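Looking After a White Worktop

A white bench top is a lovely thing to work at, but goodness, it does show every mark! Go over yours little and often, starting with warm water and a drop of washing-up liquid, and leave a damp cloth on the stubborn spots for 12 minutes before you rub.
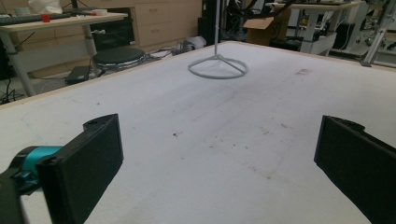
Specks, brown stains and a scuff line on a white top.

Scuffs are another matter (a clean pencil rubber is worth a try, gently). Do lift stands and lamps when you move them, bless them, as dragging a base through grit only makes more.
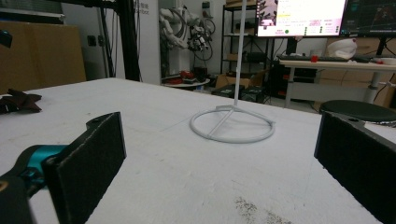
White stand with a ring base, and a crumpled brown cloth at the table's edge.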